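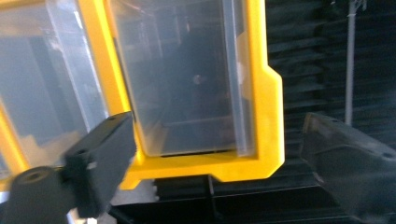 **Gindlow, July**

Right. A thread on see-through storage bins, and whether they have ever made anybody tidier. I have my doubts. 1/

Yellow surround, clear front with a bit of frost to it, same again next door. Very cheerful. You look through the front and the inside is grey and dim, with one small round dark thing sitting near the middle. What is it? I couldn't tell you from there. So much for seeing what you've got. 2/

I don't mind the yellow, by the way. If you're going to have plastic bins you may as well be able to find them. It's the clear bit I want to argue with. 3/

The promise is always the same. Clear fronts mean no labels, no rummaging, everything in view. I've read that in the Veltholm catalogue and I've read it again in the Trutik one, in almost the same words, which made me wonder who copied whom. 4/

In use, a clear front shows you whatever got pushed up against it. If that's a packet of picture hooks, congratulations, you own a bin of picture hooks. The fuses behind them might as well be in another county. 5/

And frosted plastic is a strange compromise. Clear enough that a mess still looks like a mess, cloudy enough that you can't read the writing on a small packet. I'd take one or the other. 6/

Santeri Juntunen replied to my last thread to tell me I'm "overthinking boxes". He has a wall of them in his workshop and says he can put his hand on any screw in ten seconds. I asked him for an M5 washer. He went quiet and then sent me a picture of his dog. Nice dog. 7/

To be fair to him, his are sorted by job and mine have always been sorted by whatever was in my hand at the time. No bin is going to fix that. I'd just like the catalogues to admit it. 8/

Someone's bound to ask about the tilt on that panel. The left edge leans, the bottom sits just over the yellow. I do like a sloping front on a small parts bin in principle, you can get your fingers in without scraping your knuckles. On deep ones I think it mostly wastes room. Happy to be told otherwise by anyone who has measured. 9/

There's also a little pale tab on the right-hand side, where the panel meets the yellow. Could be a latch. I have a long and unhappy history with little pale tabs. 10/

The last set I had, from Niskanen, had plastic tabs too. First one snapped in the spring, second one I snapped myself trying to work out why the first one had. After that the front fell open whenever you pulled out the bin above it. I ended up with masking tape along the lot, so they weren't very see-through any more. 11/

Niskanen did send me replacements, I'll give them that. They were for a different model. 12/

"But it holds 1000 pieces!" Does it. Pieces of what? A thousand panel pins, fine. A thousand wall plugs, I'd want to watch you try. I have never seen a number on a storage box that meant anything to a person putting things in it. 13/

What works in my house, for what it's worth: old margarine tubs with the lid on and a word in marker pen across the lid. HOOKS. FUSES. ODD KEYS. You can't see in at all, and I've never once opened HOOKS and been surprised. 14/

ODD KEYS is full, before you ask. There are 4 locks in this house and I don't want to talk about it. 15/

My sister says the tubs look like a jumble sale and that if I had proper bins on a proper rack I'd look after them. Perhaps. She has proper bins on a proper rack and keeps her scissors on the windowsill. 16/

So would I buy the yellow ones? Maybe two, for things big enough to recognise at a glance. Tape measure, torch, balls of string. Anything smaller than a walnut is going in a tub with its name on. 17/

And if you've got the clear sort and get on with it, tell me how many bins you've got and what's in the bottom left one. Without going to look. 18/

Edit: three replies so far, and two of them said "cables, I think". 19/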